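Kids' Corner > Science > Robots
News Animals Space Robots Puzzles
27 July 2025, by the Nustier kids' page team

Why did the robot squeeze too hard?

Robots are strong. Great for lifting boxes. Not so great for tiny smooth game stones!

At the Viddale robot lab, a robot arm is learning to put stones on a Go board. Go is a very old game. Two players, black stones and white stones, lots of crossing lines. The program that runs the arm is called Curneo.

One day in October it went wrong. Curneo had a job list of 51 stones. It got to stone 13 and — ping! The stone shot out of the fingers and across the room. Nobody hurt. Everybody jumped. 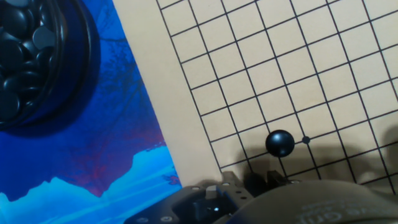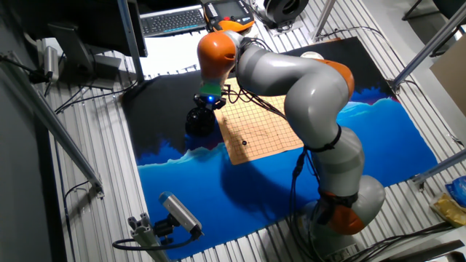 The Go board with one black stone on it, and the robot's gripper close by.

So what happend? Go stones are rounded and slippery. Pinch one near its edge and it squirts away, like a wet bar of soap. Curneo was told to squeeze at level 110. Way too much! The right number was 44. Somebody had typed in the setting for a different job, picking up heavy metal blocks.

And the robot didn't know. It has no skin like yours. It can't go "oops". It kept moving, with nothing in its fingers, and tried to put down a stone that wasnt there.

How did they fix it?

First, the big red stop button. Every robot arm should have one, and people need to be able to reach it fast. Then the squeeze number went down. Then a new rule in the program — if the fingers close all the way, there's no stone, so STOP and wait for a person.

They put tape on the floor too. When the arm is on, feet stay behind the tape. Safety glasses on.

Try it! Get a dry bean and pinch it hard, right on the edge. Point it away from faces. Now pinch it softly in the middle. Which way works better?

Next time: Oravec, the robot that got stuck in a doorway.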